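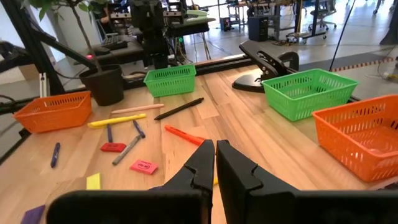

Figure 3. Writing tools, erasers and plastic baskets on a wooden tabletop.

4.2 Shared Supplies and the Start of Written Work

The second part of the study examined how the storage of classroom supplies affects the time pupils need to begin a written task. Two arrangements were compared. Under the individual arrangement, each pupil kept pencils and erasers in a personal case. Under the shared arrangement, the same items were held in open baskets at the middle of each table (a tabletop with mesh baskets, among them an orange one and a bright green one, appears in Figure 3). Teachers at the Furnano school used the individual arrangement until the end of February and the shared arrangement from then on. At the Jitpraphai school the order was reversed.

Start time was defined as the interval between the end of the teacher's spoken instruction and the first mark made on paper. Observers recorded this interval for 128 pupils. Pupils who were absent under either arrangement were left out of the paired analysis, leaving 97 complete records. Of these, 62 showed a shorter start time under the shared arrangement, 30 showed a longer one, and the remaining five showed no change.

The direction of the result was the same at both schools, although the difference was smaller at Jitpraphai. Teachers there had already set aside a short period before each lesson for sharpening pencils, and this may have removed one of the more common causes of delay. The practice was not part of the study design and was left in place at the request of the school.

Seating also appears to have played a part. Pupils at the ends of the longer tables had to reach across a neighbor to use the baskets, and several asked for items to be passed to them. Quintana reported a similar pattern in an earlier survey of primary classrooms and recommended that no pupil sit more than one arm's length from shared materials. Our tables did not always meet this standard.

Loss of materials was recorded separately. Erasers went missing more often under the shared arrangement, while the loss of pencils was nearly equal under both. Replacement costs were met from the school supply budget and are not included in the comparison of start times. Teacher ratings of noise during the first minutes of the lesson are reported in Section 4.3, together with the interview material collected from the same classrooms.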